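Quick one before bed – the pantry thing

Ok so I said I'd report back on the no-grocery-shopping month and it's already past eleven so this is going to be short. Or short-ish. 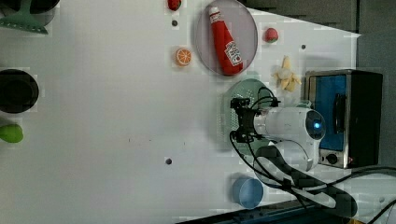 The rule was simple. All of August, eat what's in the house. Milk, eggs and fresh stuff allowed, 30 dollars a week, nothing else. I've read a hundred posts by people who did this and they all find like a forgotten salmon. I found lentils. Three bags, all opened, all with a different color twist tie.

Week one was fine. Smug even. Rice bowls, pasta, the good frozen dumplings (gone by Thursday, bad planning). Wrote everything on the back of an envelope and stuck it on the fridge and felt like a person who has it together.

Week two, less fine. Ran out of onions and discovered that I can't cook anything without onions. Anything. Went to the Nolberg on the corner for onions and came out with onions, crackers, a melon and the fancy butter. $3 left for the rest of the week. Ate a lot of melon.

Then the chest freezer. I'd been putting it off all summer. Frost so thick the lid wouldn't close right. Turned it off, towels down, pan of hot water inside, and spent a whole evening chipping at it with a spatula. Found:

peas, peas, more peas
a tub marked SOUP?? in my own handwriting
bread heels I was saving for breadcrumbs, enough for a lifetime of breadcrumbs
half a birthday cake, don't know whose

The soup was chili. It was great, best dinner of the month, and I have no idea what I put in it. Never wrote it down. Typical.

Week three I cheated. Long day, drove home through Gretton, the taco place was open, that's the whole story. Not counting it. Ok, counting it.

Money part because people always ask. I normally spend way more than I'd like to admit, so here goes – July was $614. August came out at $256 with the tacos and teh butter. So that's a real difference, even if September is going to be ugly when I have to restock oil and flour and coffee all at once.

Would I do it again? Maybe two weeks, not four. By the end I was putting peas in things that shouldn't have peas. Pea quesadilla. Don't.

Stuff I'm keeping: the envelope list on the fridge, labeling the freezer tubs with an acutal name and month, and only one open bag of lentils at a time. Still have a bag and a half to go. If you've got a lentil recipe that doesn't start with two onions, leave it in the comments please.

Next post will be the bathroom shelf, I know, I know. Bed.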